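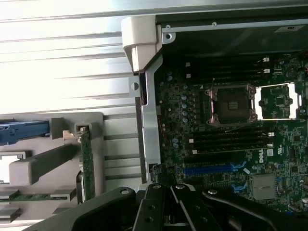

Anathi Nel

Print | E-mail

4. What changed on the teardown line

4.1 The work before the cell

Forance runs the Kelow site as a second-life depot for office computers and small servers. Machines come in on pallets from leasing companies and government departments. They are wiped, tested, graded, and then either rebuilt for resale or taken apart for parts. The study followed the second group, the machines that are taken apart, because this is where the Flestex cell was put in.

Before the cell, teardown was bench work from start to finish. One person took a machine from the trolley, opened it, and carried on until there was a bare chassis on one side and sorted bins on the other. There was a target for each shift, but people spread it over the day as they liked. Several said they did the awkward models in the morning and kept the easy ones for after lunch. The target was talked about as a daily number, and a slow hour could be made up.

The depot employed 47 people on teardown when the fieldwork began. Most had come through a labour hire firm and had later been taken on by Forance. A few had trade papers in electronics. The rest had learned on the bench, usually by sitting beside somebody for a fortnight.

4.2 How the tasks were divided

Flestex was brought in to take over handling inside the open chassis. People still open the machine and remove anything that is glued, bent or missing a screw head. The arm then works over the chassis while it lies flat on the cell table. Boards differ a great deal between makers and years, and the supplier's plan was that each new layout would be taught once and reused after that.

Figure 4 shows the arm's own view over a Dell board. The CPU socket is empty and its load plate is swung back. Both banks of memory slots are empty too. The fingers reach in from the near side, close to the drive cage, and hide part of the board. The operator's monitor shows this same view during a run, and the hidden part matters to the argument in 4.4.

Figure 4. Wrist view of an open chassis in the cell. The gripper covers the lower part of the board; the socket and memory slots are in view.

On paper the division was simple. The person prepares, the arm handles, the person checks and sorts. In practice the line between preparing and handling moved almost every week. Cables were the main cause. A cable bundle that lies across a board can be pushed aside by hand without thinking, and none of the bench workers had ever named this as a step. Once the arm was running it had to be named, timed and given to someone. It went to the preparers, who were given no extra time for it until July.

The same thing happened with drive trays. The written procedure said that trays should be "clear" before a chassis went to the cell. Preparers on the day shift took this to mean that the drives were out. The evening shift took it to mean that the trays were out as well. The arm could work either way, but the checkers received two kinds of finished chassis and had to sort them differently. It was settled by the two shift leads over coffee, and the procedure was not rewritten.

4.3 Pace

The most common complaint in the interviews was about pace, and it was seldom that the pace was too fast. On most models the arm was slower than a practised bench worker. What people disliked was that it was steady. A preparer who finished early had to wait, and a preparer who fell behind could be seen to have done so, because the cell stood idle and its lamp changed colour.

The cell log for the main observation period holds 579 runs. In 200 of these an operator stopped the arm by hand before the end. Management first read these stops as faults, and they were reported to the supplier in that way. When I sat with the operators and went through the stops with them, many had nothing to do with a fault. Some were stops to look at something. Some were stops to let a preparer catch up, which the operators spoke of as a courtesy and did not enter in the comment field. The log had one code for all of them.

Celeste Pacheco had worked on the benches before she moved to the cell as an operator. She described the change this way:

"On the bench I was tired in my hands. Now I'm tired from watching. You can't drift off for a second, but there's nothing for you to do either. And if I stop it to have a look, that's a mark in the log with my login on it."

The depot later split the stop code into four: fault, check, wait and other. The number of stops went up after this. The plant manager took that as bad news for a time. The operators I spoke to said they were now less worried about pressing the button.

Breaks were a further matter. Under the old arrangement people took their short breaks when they reached the end of a machine. With the cell, breaks had to be taken together, or a relief operator had to be found. During Ramadan this became a real difficulty for the evening crew, several of whom needed to break at sunset, a time that shifted a little each day. The bench workers had always arranged this among themselves. The cell schedule had fixed slots, and the scheduling screen could be changed only from the office. For the first week the crew simply stopped the arm and ate. After that the evening lead was given access to the schedule, and she kept it when the month was over. It was the first control over the cell's timing that moved down to the floor, and others followed from it, including the right to hold back a pallet of mixed models until the morning.

4.4 Seeing and being sure

Bench workers talk about feel. They know by hand when a latch has let go or when a screw is about to strip. Operators in the cell have two things in place of this, a force reading and the wrist view. The force reading is a bar at the side of the screen, and most operators said they had stopped looking at it. The wrist view they used all the time.

The trouble with the wrist view is that the gripper is always in it. In Figure 4 it takes up the bottom of the picture, and this is normal. As the fingers come in towards a part, the surface next to them is the surface the operator can see least well. New operators found this alarming. Those with bench experience were calmer, and explained that they knew what was under there. They were filling in the hidden part of the board from memory of other boards.

This has a consequence for hiring that Forance had not planned for. The business case assumed that operators would need less training than bench workers, and that the wage grade could follow. The operators who did best were the ones who had spent longest at the bench. They stopped the arm earlier, and for reasons they could state. Two operators hired straight into the cell asked, separately, to spend time on the benches, and both were told at first that there was no budget line for it. The site now gives each new operator four weeks of bench work before the cell. Whether this will last once the bench positions shrink further is an open question, and the people who raised it with me were mostly the older bench hands.

4.5 Grades, titles and pay

No one at Kelow lost a job because of the cell during the study. Some labour hire contracts were not renewed, and the staff counted these as losses even though the company did not. Both views appear in the interviews and I have not tried to settle them.

Job titles changed more than pay did. "Teardown technician" became "preparer", "cell operator" or "checker". Preparers disliked their title the most. Several pointed out that they still did the hardest part of the work, the bent and glued machines, and that the new name made it sound like setting a table. The checkers, whose work had changed the least, were now the only group who handled every machine, and supervisors began to ask them how the shift was going – a question that used to go to the senior bench hand.

The operators were placed one grade above the others. The reason given was responsibility for equipment. Preparers accepted that the operators were responsible, but noted that a badly prepared chassis could stop the cell just as surely as a bad decision at the screen. A request to rotate people through all three jobs was put to management late in the fieldwork. A trial of rotation had been agreed for the day shift when I left the site, with the evening shift to follow if the stop times held. The terms of that trial are taken up in Section 5.

Last updated: July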